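4.2 Viewing Habits Across the Season

Broadcast logs for the Solheim spring league cover 71 match days. Lindholm and Magnusson treated each day as one unit, and we follow that practice. Of the 2078 registered viewers, 671 watched at least one full series of Fluller matches.
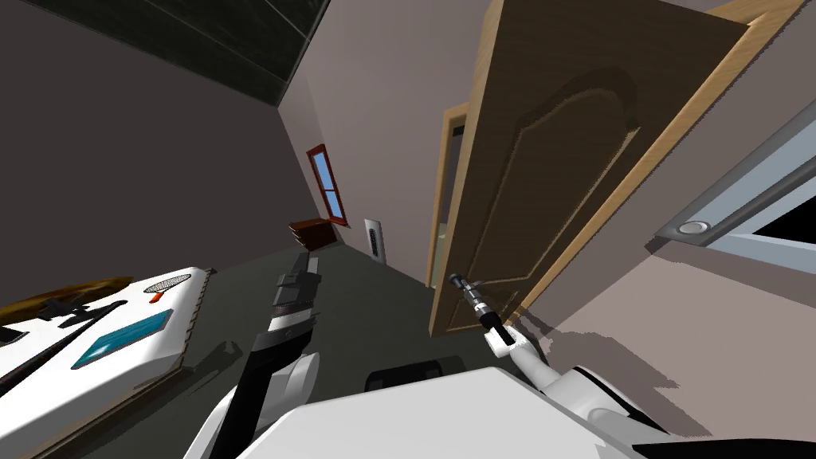
Figure 3. Simulated interior with an open door.

Viewers who joined in March left sooner than those who joined earlier — a pattern also seen among paying team members. Team results explain only part of the gap, and Section 4.3 turns to match length.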